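木桌、面团和量词

十二月的晚上，外面四点多就黑了，我坐在厨房里写这篇。我学中文已经第六年，博客是第三年开始写的，老师说写错也没有关系，只要写。所以如果有奇怪的句子，请原谅我。

今天想写做面包，还有做面包的时候我学会的中文。最近我看什么都先看桌子和碗。
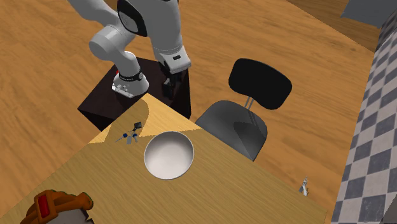
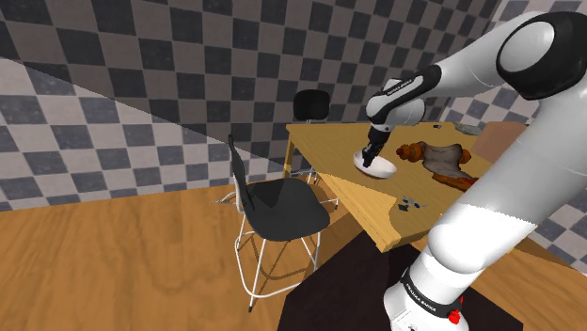

两张里都有木桌。

我第一次做面包是跟邻居学的。她叫 Danica Atanasov，住在我楼下，以前在一家叫 Plumetti 的面包店工作，后来膝盖不好，就不去了。她不说中文，我跟她说的是我们自己的语言，但是我回到楼上以后，会把她教我的东西用中文再写一遍。这是我练习的方法。一开始我以为很容易，因为材料只有面粉、水、盐和酵母，这几个词初级课本里都有。写到第二行我就停下来了，因为我不知道“knead”应该怎么说。

词典给我一个“揉”，一个“捏”，一个“搓”，还有一个“和”，而且这个“和”要念 huó，不念 hé。我认识“和”这个字的时候是第一个星期，“我和你”的“和”。六年以后我才知道它还有别的读音，心里有一点生气，好像一个老朋友突然告诉我他还有另外一个名字。后来我问网上的语言伙伴，她说“和面”是把面粉跟水弄到一起，“揉面”是后面用手掌推，“搓”是把面弄成长条。“捏”呢，捏饺子。我把这些写在一张纸上，贴在冰箱旁边。现在纸上有油，“搓”字已经看不太清楚了，不过我已经记住了。

现在说我的做法。面粉500克，我用的是 Lazarević 磨坊的，袋子很朴素，味道比超市的香。水我先放三分之二，剩下的看情况慢慢加，冬天面粉干，要多一点。盐一小勺半。酵母我用得很少，因为我喜欢晚上和好面，放到第二天早上。Danica 说年轻人都太着急，放很多酵母，一个小时就发起来，吃的时候只有酵母的味道。我不年轻了，但是她这样说我也很高兴。

和好以后先不要揉，盖上布，等40分钟。这件事我很久都不相信。我想，面团自己躺在碗里能做什么呢？可是等了以后再揉，真的不一样，面团变得光滑，也不那么粘手。我查了中文怎么说，有一个词叫“醒面”，也有人写“饧面”。我非常喜欢“醒”这个字。在我的语言里，这个步骤叫“休息”，面团去睡觉；在中文里，面团醒过来。同一个碗，同一块布，一边的人觉得它睡了，一边的人觉得它醒了。我把这个告诉 Danica，她想了一会儿，说那中国人一定起得很早。

揉面的时候，桌子比较重要。我以前的桌子太高，揉十分钟肩膀就疼。去年我从一家叫 Gernaser 的旧家具店买了现在这张，木头的，有一个角磕坏了，所以便宜，只要70块（我把钱换算成人民币了，这样你们容易懂，可能换算得不太准）。高度正好到我的胯骨，手臂可以伸直，用身体的重量推，不用手腕的力气。如果你打算常常做面食，我建议先看看桌子的高度，再去买那些漂亮的工具。桌子用完以后我不用洗洁精，先用刮板把干的面刮下来，然后用湿布擦，最后用干布擦。我有一次直接倒水，结果干面粉变成了胶水，擦了很久。

关于“块”我也要说几句，这个字让我很头疼。一块钱，一块面包，一块布，一块手表。老师说“块”是给一块一块的东西用的，这个解释我觉得没有解释。面团可以说“一块面团”，也可以说“一团面”，这时候“团”就跑到前面去了。面包切开以前我应该说“一个面包”，切了以后是“一片”，用手掰下来的是“一块”，掉在桌子上的很小的那些叫“面包屑”，前面好像可以说“一点儿”。我有一次在商店里要“一张面包”，因为我想，它是平的。卖东西的姑娘很有礼貌，她没有笑，但是她的妈妈在后面笑了。

那次是我第一次去中国，在一个不大的城市住了三个星期。我住的地方楼下有一个卖馒头的小店，早上五点半开始有蒸汽。我每天去买两个，站在门口看老板揉面。他的动作很快，几乎不看手，一边揉一边跟客人聊天。我想问他用多少水，准备了一句很完整的话，里面还有“请问”和“比例”。他听完以后说：“看着加。”我回去查词典，“看着”和“加”我都认识，放在一起我想了很久。现在我明白了，我自己也是这样做的，只是写文章的时候不敢这样写，怕读者不高兴。

烤的部分我说得简单一点，因为每个人的烤箱不一样。我的是一台很旧的 Nenix，温度的数字已经磨掉了，我靠记忆转到那个位置。铸铁锅先在里面加热半个小时，然后把面团放进去，盖着盖子烤半个小时，再打开盖子烤到颜色变深。放面团进锅的时候请戴厚手套，我右手上有一个小的伤疤，可以证明这句话。敲面包的底部，声音是空的，就好了。然后要等它凉。等凉这一步我几乎每次都失败，切得太早，里面还有点湿，可是热面包加黄油的味道，我觉得值得。

上个月有一位读者写信给我，问我为什么不用母语写，母语写起来不是更快吗？是的，快很多。这一篇我大概要写三个晚上，每个“了”我都要想一想。“我揉了面”，“我揉面了”，“我揉了面了”，这三句话我的语言伙伴说都可以，但是意思有一点不一样，然后她自己也解释不清楚了。用母语写的时候，我常常写得很聪明，用很多复杂的词，写完以后发现没有说什么。用中文我没有那么多词，只能说我知道的事情：水、面粉、几点钟、手疼不疼。我觉得这样对我比较好。

老师给我定的目标是每篇不超过2000字，她说太长了她改不完。今天可能又超过了，对不起，王老师。

最后记一下这个星期学的词，给自己复习用：饧、刮板、掰、胯骨（这个是为了写桌子才查的）、磕坏、蒸汽。“掰”字我特别喜欢，两只手，中间一个“分”，看着字就知道怎么做。如果所有的字都这样就好了。

下次想试试做花卷。Danica 从来没有见过花卷，我给她看视频，她说这个她会，只是她们在店里叫别的名字，而且里面放的是核桃。我们说好了她做核桃的，我做葱花的。葱花要不要先用油拌一下，我看到两种说法，有做过的朋友请在下面告诉我，请写得慢一点，不要用太多成语。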